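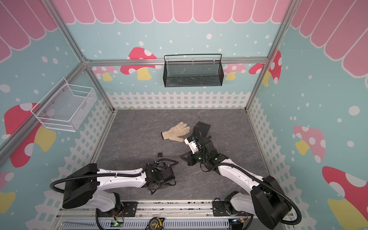
Prindico Pack Discharge Logs

Constant-current discharge records for 166 rechargeable lithium-ion packs, logged over SMBus at the Tastari test bench. Released August 30, 2019. Maintained by Nermin Polat and Güven Gündoğdu.

Contents

packs.csv — one row per pack, with cell count, rated capacity and the date it went on the bench
logs/ — one CSV per pack, named by pack ID
units.txt — column names and units
reject.txt — packs left out of the release, with a short note on each

Log columns

Each log has 11 columns. The ones most people want are time_s, pack_mv, current_ma, temp_c and soc_gauge. The soc_gauge value is what the pack's own fuel gauge reported. We did not correct it. Integrate current_ma over time_s if you need a measured capacity.

Current is negative during discharge. Earlier copies passed around in July had the sign the other way, so check any script written against those.

How the data was taken

Packs were charged with the Wastoven charger, rested for 2 hours, then discharged at a fixed current until the protection circuit opened or the pack reached its rated cutoff voltage. Samples are one second apart. Temperature comes from the pack thermistor, read over the bus, and is rounded to whole degrees by most gauges.

Known problems

In 7 logs there is a gap where the bus hung and the logger had to be restarted. The time column is still right across the gap, but the missing rows are not filled in. They are flagged with gap = 1 in packs.csv.

Packs with the Avcı gauge board report 0 percent well before cutoff. This is in the raw readings and we left it alone.

Cycle counts are as reported by the gauge — packs that had been reflashed may show zero.

Not included

No charge curves, no impedance data, no single-cell voltages. Cells inside a pack may be out of balance and these logs will not show it.

Use

Free for any use with credit to Prindico. Send corrections to Güven with the pack ID and row number.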